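Grononcombe Village Hall and Repair Rooms: yearly safety walk-round, with comments

Good morning to everyone who uses the building, and thank you for leaving things so tidy. I did the walk-round in November, starting at 9.30 with a flask of tea, and my comments are longer than the form allows for, so I have typed them out again for the website.

1. Front steps and handrail
Result: pass, with a comment
The rail is firm all the way down. The second step has a chip on the left side which was there last year as well, and it has grown a little. Please could it be filled before the frosts -- a small tub of outdoor filler would do it.

2. Fire doors
Result: one fail
The kitchen door closes by itself and latches nicely. The door to the back corridor stops a hand's width short, and I tried it eight times, hoping it would change its mind. The closer wants adjusting. Nobody should wedge this door, however hot the hall gets during the dancing.

3. Extinguishers and fire blanket
Result: pass
All in date, pins in, gauges in the green. The one by the stage, tag 443, had been moved behind the piano and I have put it back on its bracket. The Vireo fire blanket in the kitchen is clean and both tapes hang free.

4. Repair rooms, floors and work areas
Result: pass, with comments further down 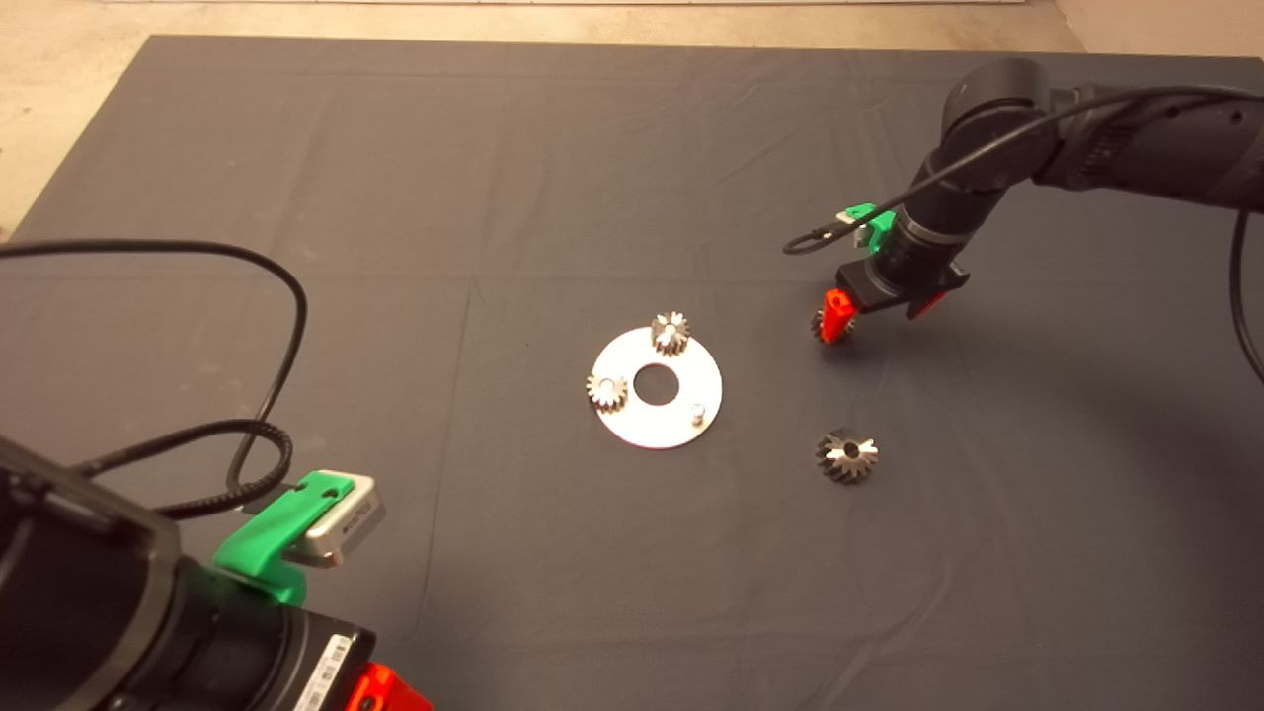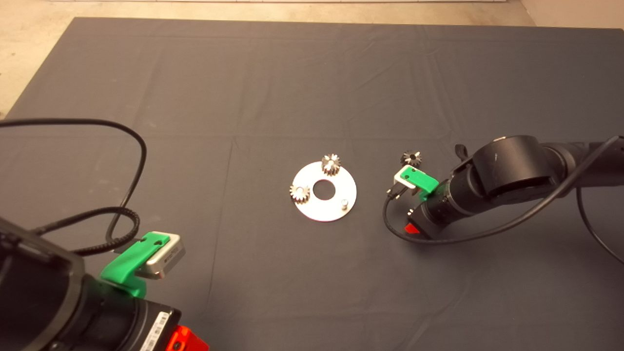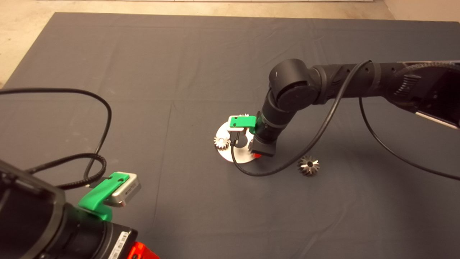

Comments by the hall safety walker, Grononcombe
Posted under: Building, Checklists

Small metal parts such as washers and gears are very good at finding bare feet, so please keep them on a cloth while you work and count them back into their tin. Cloths should lie as flat as they will go, and well away from the doorway. Cables need a route that people don't have to cross. I know that is a nuisance in the smaller room, where the sockets are all on the wrong wall, but do try.

5. Electrical
Result: pass, with a comment
The Yurchenko heater in the meeting room has a new plug, very neatly done, thank you. Its label is missing though, so it stays switched off until it has been tested. The extension reel must be fully unwound before the tea urn goes anywhere near it.

6. Kitchen
Result: pass
Fridge at four degrees, hot tap properly hot, first aid box full apart from the blue plasters. I have asked for a box of 200, which ought to see us through a few seasons of sandwich making.

7. Loft and store cupboard
Result: fail
The Breltton ladder has a cracked foot and I have tied it shut with string and a note. The stacked chairs are too high again! Eight to a stack, please, and none in front of the meter cupboard.

8. Outside lights
Result: pass, with a comment
The car park lamp takes a good while to warm up, so evening groups may like to switch it on when they arrive.

Items 2 and 7 will be looked at again in 35 days. If you spot anything before then, the book is on its hook by the kitchen hatch, and the pencil is back on its string.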